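Posudum Help › Home and Children › Toys and storage

## Sorting building bricks by colour: does it stay sorted, and how do you teach it?

**larch_and_lemon**
Posted April 17, 2026

Good evening to all. I have a question which is perhaps small, but it takes a lot of my time every evening.

We have almost 400 building bricks in our flat. They are the chunky kind for small hands, square, with four round studs on the top. Part of them is from the brand Sotari, and the others came in a bag from a neighbour whose children are already big. Until now they lived all together in one deep laundry bag with a string. When my daughter wants to build, she turns the bag over, everything goes on the floor, she takes perhaps ten bricks, and the rest stays on the floor until I collect it.

In February I bought a set of open plastic bins from Plundo, each in a different colour, and my plan was that the red bricks go in the red bin, the blue bricks in the blue bin, and so on. For one week it was very beautiful. Then it was finished. Now there is every colour in every bin, and under the sofa also.

My questions are the following:

- Is it sensible to sort by colour at all, or should I sort by size or by nothing?
- How do you keep the bricks from travelling through the whole room during the sorting?
- My daughter is 3. Is it too early to ask her to put the bricks in the right bin by herself?

I must add that our living room is also our dining room, and the only big table is an old one from my husband's family, made in 1954, with a polished top. I am afraid of scratches, so until now I did not allow bricks on it.

Thank you in advance for any advice.

---

**tidy_by_teatime**

Hello. We do the same thing in our house since a long time, and I can tell you what works for us. I was also working in a playgroup on Msimang Road for some years, where the quantity of bricks was much bigger than yours, so I have tried several systems.

First about the colour. For small children I would keep it. A child of this age often knows the colours before she can say what is wide and what is long, and if your bricks are all the same square kind then size does not help you anyway. Later, when she has long bricks and flat ones and wheels and windows, sorting by shape becomes more useful, because a builder looks for a shape first. You can change the system then. The bins are the same.

Second, the place. I would move the sorting from the floor to the table, and put something white over it. A plain sheet is enough, it does not need to be ironed, and a few folds do not disturb anybody. On white the colours are easy to see, also in the evening when the lamp is not strong. The bricks do not slide so much as on a bare polished top, and your table from 1954 will have something between it and the plastic. If you are very worried for the polish, put a thick tablecloth below the sheet. When you finish, you lift the corners and any forgotten brick comes to the middle.

Third, the bins. Put them in a row along one side of the sheet, close to each other, with the open part up. I like to put them a little diagonal so that a child who sits at the corner can reach more than one of them without standing up. Do not put them in a circle around the child. We tried this in the playgroup and the bricks were thrown across. 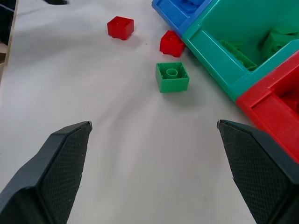 *Red and green bricks on the white sheet, with the bins in a row beside them.*

Take only a small handful out of the bag at one time. This is for me the most important point, and I think it is where your first week went wrong. If the whole bag is on the table, the child sees a mountain and goes away. If there are only a few bricks lying on the sheet, she sees that the work has an end. When they are in the bins, you take the next handful. We stop when she is tired, and the rest goes back in the bag until another day. It is not necessary to sort everything in one evening.

It does not matter which way the bricks are lying. My son used to turn each one with the studs up before he put it in the bin, and it took a very long time. Upside down, with the hollow side up, it is the same red or the same green, and it will roll over in the bin anyway.

One thing about the colours of the bins. If a bin is some colour between blue and green, decide together with your daughter what it is for, and do not change it later. We had one teal bin, and for me it was the green one, and for my mother it was clearly the blue one, so she was filling it with blue bricks each time she visited. Finally I put one brick of the right colour in every bin before we start, as a first guest. Then the child only must find the friend of the brick that is already inside. It works also with grandmothers.

About the age: no, it is not too early, but I would not expect that she does it alone. Sit with her. You take one, she takes one. Sometimes put a brick in the wrong bin and wait until she notices it. This was a great success in our house.

---

**mapleandmop**

I don't agree with sorting. We have one big tub, 18 litres, with a lid. Everything goes in, lid on, finished. Children like to dig.

---

**larch_and_lemon**

Thank you both. The tub I had already in the form of a bag, and the digging was exactly the problem, but I understand that it suits other families.

I will try the sheet and the small handful. What do you do with bricks which have no bin? We have white ones and some black, and I do not have a bin in these colours.

---

**tidy_by_teatime**

For these we use a biscuit tin and call it the box for the others. If it becomes full, then it is time to think about one more bin. Before that I would not buy anything.

Please look also under the bins when you lift them. A brick that falls short of the rim likes to stay at the foot of the bin, and it is easy to push it under the edge without noticing.

---

**quiet_cupboard**

I come to this page because I had the same question, so I add only my experience with the cleaning, which was not mentioned.

If the bricks come from a neighbour or from a second-hand shop, wash them before you sort them. I put them in a net bag for socks and wash them by hand in warm water with a little washing-up liquid, then I let them dry overnight on a towel with the hollow side down. There is a round tube inside this kind of brick and the water stays in it if you dry them with the studs down. I shake each handful before it goes in the bin. I did not do this the first time, and there was a small puddle at the bottom of the yellow bin for days.

For the dust between the studs I use an old toothbrush.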